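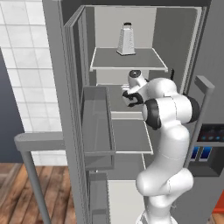 What does the new Sulto release do?
It plans arm movements inside cupboards, fridges and other tight spaces, and checks each movement against a model of the shelves and doors before it is sent to the arm controller.

Skustura releases Sulto planning software with shelf-aware collision checking

December 22, 2020

Skustura has released a new version of Sulto, its motion planning software for single-arm manipulators. The release adds a planner for confined storage spaces, a revised collision model and an import tool for simulated kitchens.

Earlier versions of Sulto treated a storage unit as one solid block with an opening at the front. The new version holds each shelf, side wall, door and door bin as a separate body. Door angle is an input to the planner, so a route worked out for a door at one angle is not reused at another without a fresh check.

Kitchen models supplied with the release include a refrigerator with shelves in the main compartment and bins on the door. Household objects, among them a box grater, can be placed on any shelf. The scene can be rendered with a Franka-style arm and a two-finger gripper, or users can load their own arm description.

"Most of our failed plans came from the wrist and the elbow," said Viktória Takács, who leads planning development at Skustura. "The fingers had a clear route and the forearm did not. The planner now scores the whole arm at every step and drops a route early if any link comes too close to a shelf edge."

Minimum clearance can be set for each link. Users may also set a separate clearance for the held object, which is added to the collision model once a grasp is confirmed. If no route meets the limits, Sulto returns the pair of bodies that blocked the search. Previous versions returned only a general failure code.

The perception interface has been rewritten. It accepts object poses from an outside tracker and keeps the last 3 estimates for each object. Where these disagree by more than a set limit, the plan is held and a new estimate is requested. Sulto does not include a tracker of its own.

Testing was carried out in simulation by Skikora, which uses Sulto with its Moussa task scheduler. "We can now replay a rejected plan and see which part of the model stopped it," said Tetteh Addo, test engineer at Skikora. "That used to mean reading the log by hand."

The release does not cover two-arm planning or soft objects. Plans made in version 2 must be generated again, as the stored format has changed. Scene files can be converted with the supplied command-line tool.

Existing licence holders can download the software from their Skustura account. Press enquiries should be sent to Gisela Thiele at the Skustura press office.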